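The woman who wants betting limits to be easy

Spend ten minutes with the designer behind Gadex and you will start looking at every app on your phone a little differently. I did, and I have been pestering my family about button placement ever since.

Gadex is a small tool that sits between a person and the betting sites they use. You set one deposit limit, in one place, and it applies everywhere the tool is connected. It was built in Etanberg over two winters, by a designer who spent the first part of her career on the other side, making sign-up pages for an online bookmaker. She asked me to leave her name out. She still has friends in the business, and she would prefer that people talk about the tool.

"I was good at it," she says of the old job. "I could get you from the home page to your first bet in five taps. I was so proud of that! Then one afternoon a tester asked me how many taps it took to set a limit, and I had no idea. I had never looked. None of us had."

She went and looked. The limit page was under account, then settings, then a heading called "tools and information," and after that came a form that asked for a password again. She drew the whole path on paper and taped it up next to the path for placing a bet. The drawing for the bet fit on one sheet.

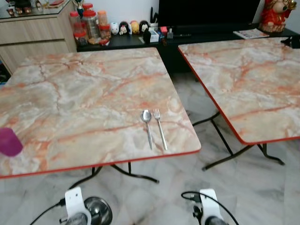

She stayed on for another year, trying to get the limit page moved. "People were nice about it. I want to be fair to them. They'd say yes, great idea, put it in the plan for August. And then it was August, the soccer season was starting, and you don't touch anything when the season is starting."

So she left, and the first version of Gadex was a spreadsheet. She laughs about it now. Friends of friends would text her what they had deposited and she would text back the total. What surprised her was how many of them had never seen a total. They had accounts with several bookmakers and had a fair idea of what they spent with each, but they had never added the numbers up.

"One man had set himself a limit of 200 a month. A sensible person, very careful. He had it on four sites, so his real limit was 800. He'd done everything right, four times over, and it didn't protect him at all."

That text exchange is the reason the tool exists. A single limit that follows the person sounds so obvious that I kept waiting for the catch, and she is happy to supply it: every site has to be connected one by one, and some of them change their pages often enough to break the link. She fixes most of those herself, usually before breakfast. 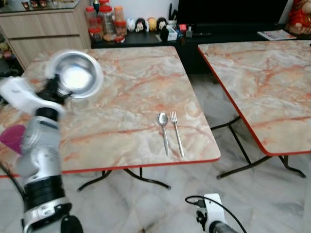
A steel bowl raised over one of the marble-patterned tables.

The trial in Dillness is where things got exciting. It ran with 691 people, all of whom bet at least once a week and none of whom had been told to sign up by anyone. She was very firm about that last part. Most tools in this area are aimed at people who are already in serious trouble, and she thinks they should be, and that there should be a lot more of them. Hers is for the stage before.

"Everybody wears a seat belt, including really good drivers," she says. "I want a limit to feel that boring. You set it when you open the account, you forget it's there, and one night it stops you and you're annoyed for a minute and you go to bed."

Almost all of the trial group kept their limit switched on to the end. The part she loves, and she got up out of her chair to tell me about it, is that plenty of them lowered it along the way without any prompt from the tool. They saw the running total on the first screen and made up their own minds.

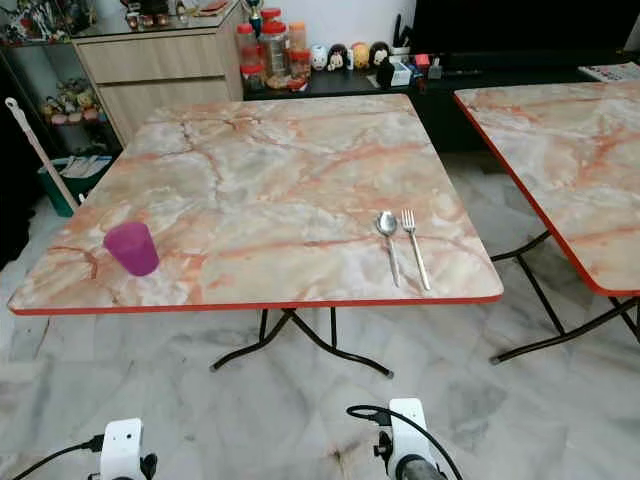 The layout of that first screen took longer than anything else. She has strong feelings about where two choices sit in relation to each other, and she will explain them with whatever is nearby. A spoon and a fork side by side on a folding table, both pointing the same way, are how "deposit" and "set a limit" ought to look: a matched pair, so your hand could go to either one. The purple cup over by the left corner of the same table is where the limit button usually ends up. "You can reach it," she says. "It's not hidden! If a regulator asks, there it is. But your hand was already over here." I have seen long reports on this subject that made the point less clearly.

I asked what the bookmakers make of all this. Some ignore her. One, Bagheri, a mid-sized firm that mostly takes bets on horse racing, got in touch after the trial and asked how to connect properly, so that the link would stop breaking. She had expected a letter from a lawyer. What she got was an engineer with a list of questions, and the connection was running inside a month.

"They told me they'd rather have a customer for 10 years than for one bad weekend," she says. "I know that's also good business for them. Fine! I'll take it."
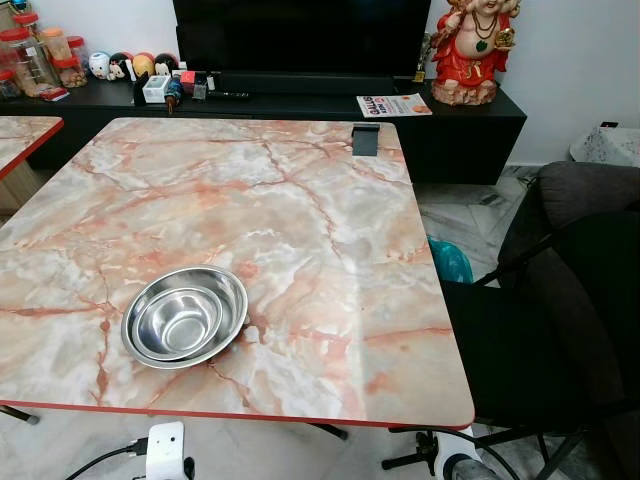
She is careful about data, which comes up in nearly every conversation she has with new users. Gadex keeps the amounts and the dates. It doesn't keep what the bets were on, and it can't see whether they won. She was offered money for the deposit figures early on, by a marketing company she won't identify, at a point when she was paying the server bill from her savings. She said no by return email and then, she admits, went for a very long walk.

Next on the list is a version for couples who share a bank account, where both people have to agree before a limit goes up but either one can bring it down. She sketched it for me on the back of an envelope, talking faster and faster, adding arrows as she went. There is also a waiting period to sort out. At the moment a higher limit takes a full day to kick in, and users keep asking her to make it longer. She had expected the opposite.

Gadex is free to use and she plans to keep it that way for as long as the grant lasts, with a small fee to bookmakers after that. New sites get added when enough people ask for them. The request form is on the first screen, right beside the total.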